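Flutport Board Games Forum > Storage and Upkeep > Keeping white pieces in order

clemmie_b
Posts: 315
Jan 16, 2026

My chess set came without a box, or came with one that gave up in May. Since then the white pieces have lived in a biscuit tin and the black ones in a sock. I'm told this is no way to live. What does everyone else do? I've got a shallow alcove with a white worktop and nothing much on it, so the board can stay out.

Clementina Bragança

rookery_nook
Posts: 84

Leave the board out and give the pieces a tub. Push the board well forward so you're not leaning over to reach it, and keep the back of the worktop clear or it'll fill up with post. Mine is a plain white corner with a metal rail along the back, and it stays tidy for as long as I'm the only one in the house.

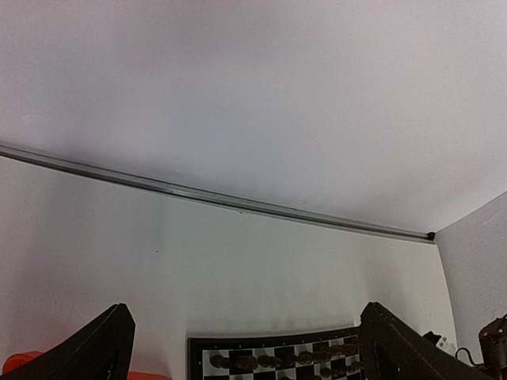

Wipe it down every so often. White shows every speck, and you'll find marks you'd swear weren't there when you last looked. I've stopped looking.

oisin_nb
Posts: 31

Tubs, plural. One each side of the board. I had a single big one for years and spent the first ten minutes of every game sorting, which my opponent called my best phase of play.

Use different colours as well. Orange-red on the left and navy on the right does nicely, and you can tell a visitor "they go in the blue one" without a diagram.

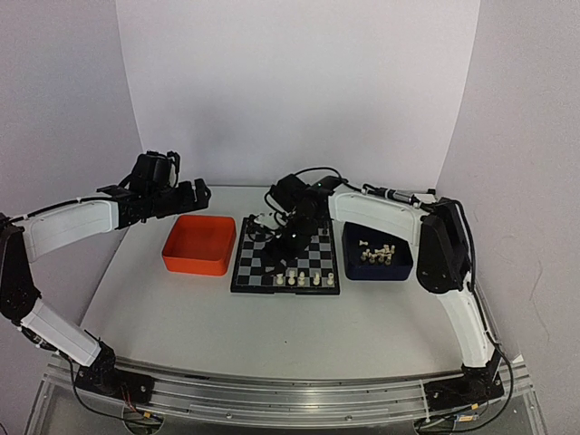

Board in the middle, five white pieces still out on the front row, most of the others in the navy tub.

Oisín Ní Bhriain

wattanapong_fan
Posts: 16

Can't agree with the open tub. Pieces knock against each other and the crosses come off the kings. I had a Gerar set, lovely thing, and the king has looked like a pawn with ambitions ever since. Get a box with slots.

rookery_nook
Posts: 84

A box with slots is fine if you enjoy fitting sixteen pawns into holes made for slightly thinner pawns. I had the Ulby one. It's now where I keep batteries.

oisin_nb
Posts: 31

Put a bit of felt in the bottom of the tub if the knocking bothers you. And stop throwing them in when you lose.

wattanapong_fan
Posts: 16

I place them in firmly.

clemmie_b
Posts: 315

Thanks all. Going with two tubs. Do you want tall sides or low ones? The ones in the shop were either soup bowls or buckets.

oisin_nb
Posts: 31

Tall enough that nothing rolls out, wide enough to get your whole hand in. Flat floor and rounded corners if you can find them, as crumbs collect in square ones.

wattanapong_fan
Posts: 16

Why are there crumbs in your chess tub?

oisin_nb
Posts: 31

Long games.

clemmie_b
Posts: 315

Bought two. The sock has gone in the wash.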